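Tape diary, August

Started the Skuver dubs at 7 in the morning, before the upstairs rooms got warm. The run is 38 copies, real time, two decks off one master. Real time means each side takes as long as it takes, so the day gets divided by that and little else fits in between.

Master is the Meredith session, the long one Iolo Rowlands recorded at Prikside with the contact mics on the radiator pipes. He sent it as a 24-bit file with almost no headroom. I pulled it down before printing to tape and left the low end alone. Cut a notch at the mains hum and then took the notch out again. With it in, the second half sounded like a different room.

Deck B ran fast on the first pair. I checked it with the test tone and the error was plain by ear against deck A, a slow beating that got worse toward the end of the side. Opened it up and turned the speed trimmer a hair, let it run for a quarter of an hour, turned it back slightly, and it settled. Those two copies are set aside and will be erased. Cleaned heads and pinch rollers on both machines while the lid was off. The roller on A is getting shiny. Emrys Parri has a spare from the same model and wants a copy of the Tillville tape for it – fair trade, that one is out of print.

Bias is still a compromise. The new shells are from a different batch and the hiss sits higher than on the last release. On a louder recording it would not matter. On side two there are five minutes of near silence with only the pipes ticking, and the hiss is most of what you get there. Tried the noise reduction on one test dub and it pumped every time a pipe knocked. Left it off. Wrote "no NR" on the insert under the track times so people do not play it back with the switch in.

Gwilym Harries wrote to ask for the titles. There are no titles. Iolo calls the sides "lower" and "upper", after the floors, and I have put those on the labels in lower case. Stamped the first sheet too wet and the letters filled in. Second sheet is legible.

Eirlys Pumphrey's inserts came in the noon mail. Gray stock, folded in three, a photocopied floor plan run through the machine so many times that the walls have broken up into dots. The fold lands one millimeter off, and the spine text creeps onto the front. I can refold by hand against a steel rule. Did a dozen and then stopped, eyes tired.

Idris Price wants to sell them from his table at the Tillville show. Told him he can have whatever is boxed by then, same split as before. He also offered a set of his own, oscillator and a spring tank, for the other side of a split release. Listened to it while the decks ran, on headphones, so probably not a fair hearing. The first piece is good and too long. The second is short and I played it again.

Levels drifted down on A late in the afternoon. Connector, not the deck – reseated it and marked the cable with tape. Checked the last two copies all the way through and kept them both.

Decks off at 9. Tomorrow: rest of side two, more labels, roller from Emrys.
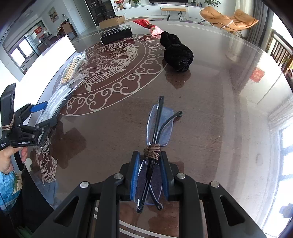
Glasses, cord wound around the temples.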